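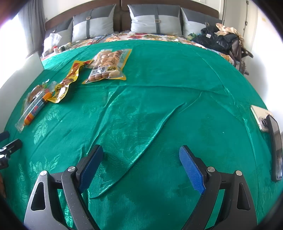

Leave half the suitcase empty on the way out, a reader wrote to us in November, and you'll come home with the best larder in the street. The letter went on for two more pages, mostly on the subject of plum jam, and I read every word of it standing up in the kitchen with my coat still on.

I had been trying for weeks to work out how to begin a piece on the food people carry home from their travels, and there it was. I don't mean the big tin of shortbread bought at the airport with the last of the foreign coins, though I have a soft spot for that too. I mean the odd, lovely, awkward things: the cheese wrapped in three carrier bags, the jar of peppers rolled up in a jumper, the bread that weighs as much as a boot and still smells of the oven when you open the case a day later.

My own habit started in Stumuseck, on a walking holiday that rained itself out by the second morning. With the hills hidden in cloud there was nothing to do but go to the covered market, so I went, and then I went back every day. There was a stall that sold nothing but dried beans, in sacks with the tops rolled down, and the woman behind it wouldn't sell me any until I had told her what I planned to cook. I said soup. She asked what sort of soup. I hadn't got that far! She put two scoops of small speckled ones in a paper bag, wrote the soaking time on the side in pencil and sent me off to the next stall for smoked paprika.

I have made that soup every winter since, and I still have the bag, long empty, flattened inside a cookery book. A fridge magnet wouldn't have done that for me. A bean makes you go into the kitchen and have a try, and for an hour or so the whole flat smells of somewhere else.

When we asked readers to tell us what they bring back, 164 of you wrote in, and what a pile of post it was. Tea came up again and again, and so did mustard. There was a long and passionate letter in favour of tinned fish, with a drawing of the ideal way to stack the tins. A couple from the coast have brought home honey from every trip since their wedding and keep the jars on one shelf, labelled with the place and the weather. Several people wrote about food going the other way – the gravy granules, pickled onions and malt loaf that travel out to sons and daughters living abroad, and the great care that goes into choosing them.

Those letters were the ones I kept rereading. Food carried to somebody is a slightly different thing from food carried home for yourself. A grandmother's dumpling wrappers, a neighbour's chutney, the one kind of cracker that can't be found in the new country: the person packing it has had to think about another person's supper, several days ahead and a long way off. One reader's parents still arrive for every visit with more food than clothes, and unpack the food first, laying it all out so that it can be admired before anything goes in the cupboard. I know that moment so well. Everybody gathers, somebody picks up a packet and reads the back of it, and the kettle goes on.

You don't have to go far for any of this, either. Jombridge is less than an hour from my front door and I came home from there last month with a bag I could barely lift. Most of the blame lies with Hegazy, the grocer's on the corner below the station, which has been there for 18 years and seems to have a shelf for every family in town. You go in for rice and there are eight kinds of date to consider. There are pickled lemons in buckets, flatbreads still soft in the bag, and a counter at the back where they grind spices while you wait and won't be hurried over it. I bought cumin, a block of sesame sweet and a bottle of something dark and sour made from pomegranates, and ate most of the sweet on the train.

What I love about shops like that is how they turn over. The stock follows the customers. A new family moves in, somebody asks for a certain noodle or a certain pepper, and a few weeks later there's a small stack of it by the till. Go back in a year and the stack has become a shelf, and people from the other end of town have started cooking with it. You could draw a decent map of who lives in a place just from its dried goods. 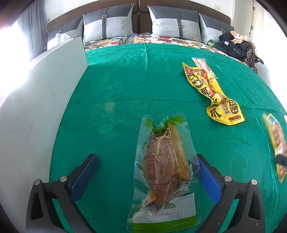 What is the easiest thing to bring home if you've never done it before?

Something dry, light and hard to break. Dried beans, loose tea, whole spices and sea salt will put up with almost any treatment, and they keep for months if you don't get to them straight away.

After that you can be braver. Jars are fine if they're wrapped in something thick and put in the middle of the case, away from the edges. Hard biscuits like to travel in a tin. Soft fruit doesn't like to travel at all, though I keep trying, and I have a stained pair of pyjamas to prove it. Whatever you fancy, look up the rules for the country you're coming into before you buy. Meat, dairy, plants and seeds are often restricted, the lists do change, and it's a sad business to hand over a good cheese at a desk.

Ask the person selling it how they eat it at home. I can't press this hard enough. Recipes on packets are tidy and cautious, and the person at the counter will tell you to fry it in butter with far more garlic. In the village of Flineck, where I once bought a bag of buckwheat from a mill with its door propped open, I was told to toast it dry in the pan first until it smelled like nuts. I'd been boiling the stuff for years. The difference was so great that I made it again the next night to be sure.

Write things down, too. The pencil note on my bean bag has outlasted every photograph from that holiday, and a reader who is about to turn 80 told us she keeps a notebook of nothing but foods and where they came from, with crosses beside the ones she wouldn't bother with again. (Salted liquorice has several crosses.) She is going back to the islands this spring for a particular oatcake, and she has already bought the tin to put them in.

As for me, I'm down to the last spoonful of the Jombridge cumin, so I'll be on the train again soon. The reader with the half-empty suitcase has promised to send the plum jam recipe, and if it arrives in time we'll print it in the next issue, along with more of your letters.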